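The Geese Who Wouldn't Be Matched

I should say up front that I went to Pratthorpe for the otters. The otters were asleep. So I wandered down to the lower pond with a paper cup of coffee, and that's how I ended up spending most of a Wednesday watching two female geese boss everybody around.

They've been a pair for years, the keepers told me, and they do everything a goose couple does. They build a nest together (messily), they take turns sitting on it, and they scream at anything that comes within a few yards, including the feed cart. I got hissed at twice before I'd even found a bench. I was thrilled!
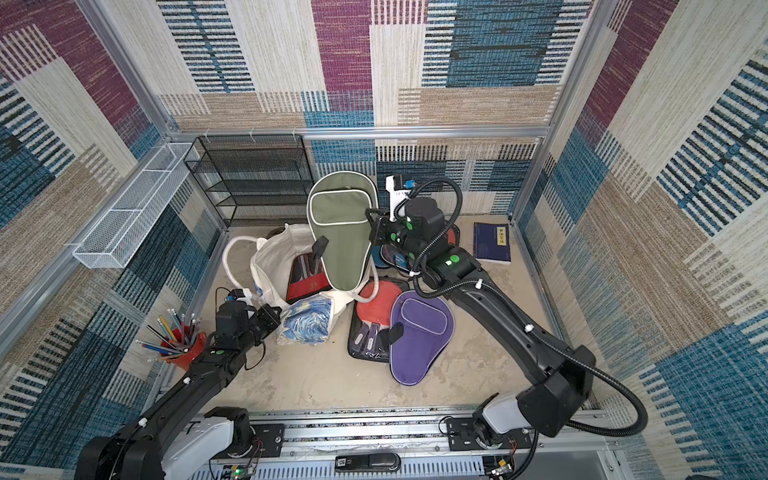
Striped panels in maroon, teal and navy, with a wire basket up on the wall.

Same-sex pairs turn up in plenty of birds, and geese are famous for it among people who watch geese. What got me hooked was how ordinary the staff find it. Pratthorpe keeps 103 birds on the lower pond, and the daily log gives these two the same kind of entry as everyone else: ate well, chased the ducks, sat tight in the rain. There was one spring when the keepers moved a very handsome gander in next door, hoping for a bit of romance. He got bitten. He now lives across the water at Nseir, the smaller reserve, and is said to be much happier.

Would they raise a chick?

That was the question I kept asking, probably too many times. The answer is that they already have. A few seasons back a nest on the far bank was abandoned with 2 eggs in it, and the keepers slipped them under our girls at dusk, when the pond is calmer. Both hatched. I've seen the pictures in the feed shed and they are fluffy beyond all reason.

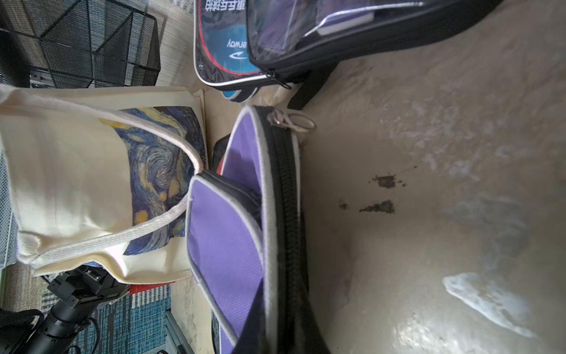

Starry Night on a canvas tote, beside a lavender-purple case.

The goslings learned to swim behind one mother while the other brought up the rear, yelling. Anyone who has taken small kids across a parking lot will know the arrangement. One of the youngsters still lives on the pond and apparently has the family temper. The other flew off to Puvdale the following fall and shows up now and then, stays for lunch and leaves again.

I asked if visitors ever complain. Hardly ever, it seems, and mostly it goes the other way. When Pratthorpe asked people to pick the bird of the year, the geese got 3,257 votes and left the poor otters (also on the ballot, don't ask me why) about 72 behind.
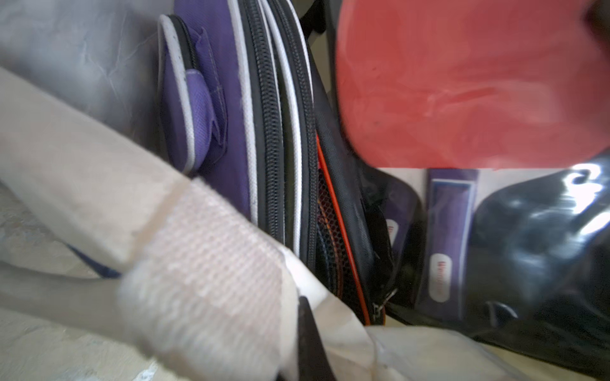
If you want to see them

Go early, before the school groups. The lower pond opens at nine and the path from the Vanero gate is flat all the way, with benches on the sunny side. Don't bring bread. The shop sells little bags of grain and the geese know exactly what the bags look like, so keep yours in a pocket until you're ready. Stay off the bank in nesting season, even if the pair look sleepy. They'll have noticed you already.

I did go back up the hill before closing, and the otters were still asleep.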